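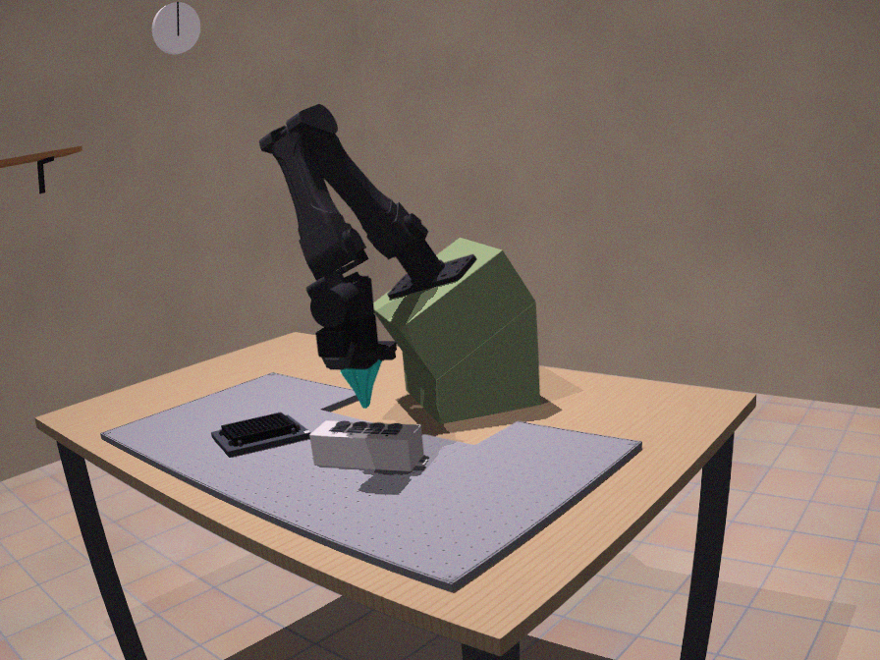

Can a machine be trusted with the small bench tasks in a repair shop or a kitchen at this point?

For a single task on a fixed layout, often; for the ordinary mixture of tasks that fills a working day, the members of this board do not yet agree.

Shop and Household Automation Board
Topic: Pressing, placing, tidying - what is ready for use?

a_veloso
Posted Wednesday, July 23, 2025

Colleagues, I would like to reopen the discussion that was closed in April. Our department at Fluvero is asked each year to state which bench duties may be assigned to an arm and which must stay with staff. The current list names 14 duties. Among them are operating push buttons on a test box, setting parts into a slotted rack, wiping the bench and returning tools to the drawer. I am inclined to approve the first two on the strength of simulation work and to defer the remainder. I would welcome the views of those who have carried such work through to a real bench.

norkalik_joshi
Reply to a_veloso

I support the division you propose. A button box is a fair first duty. The buttons do not move with respect to each other, the travel is short, and the result can be read from the circuit itself. At Norkalik we approved button operation for one cell and have had no cause to withdraw the approval. I would attach one condition, namely that the box be fastened down. Ours was held by its own weight for the first week and crept across the mat a little with every press.
- Deepak Joshi

rhenriques
Reply to norkalik_joshi

I must disagree with the order of approval. The two duties should not be treated as equals. Pressing a button forgives a small error in position. A rack with narrow, closely spaced slots does not. A part that enters at a slight angle will bind, and an arm without adequate force sensing will continue to push. We lost 5 connector housings in a single shift in this manner. The simulated trials had given no warning, as contact friction had been set to a convenient value and left there.

Rosário Henriques

a_veloso
Reply to rhenriques

Thank you. Was the rack aligned with the bench, or could it be turned?

rhenriques
Reply to a_veloso

It could be turned, and it usually was. Staff put it down wherever there was room. The arm located it correctly in most cases, but the last few degrees of rotation were where the trouble began.

m.aguiar
Reply to rhenriques

With respect, this is an argument for a better fixture and a compliant fingertip. It does not show that the duty is beyond the machine. Soft tips cost very little to replace. We changed ours on the Adico line and the binding became rare. I would also remind members that new employees damage housings too, and we do not strike them from the duty list.

The household question seems to me the harder one. My mother's kitchen counter is never arranged the same way two mornings in a row, and there is no fixture to be specified for it.

rhenriques
Reply to m.aguiar

New employees stop when they feel resistance. I accept the point regarding the fingertip, and I would wish to see the figures before the duty is approved in writing.

g_azevedo
Reply to all

For the household side, our firm (Azevedo) tested an arm on 8 kitchen chores last winter. Switching appliances on and off was satisfactory. Loading a dish rack was slow, and wet glassware was excluded on grounds of safety. Folding cloths was abandoned.

a_veloso
Reply to all

I shall enter button operation as approved, subject to a fastened box, and rack placement as provisional pending Mr. Aguiar's figures. Wiping and tool return are deferred. Objections may be posted in this topic until the list is issued.

norkalik_joshi
Reply to a_veloso

No objection. Please specify the type of fastener.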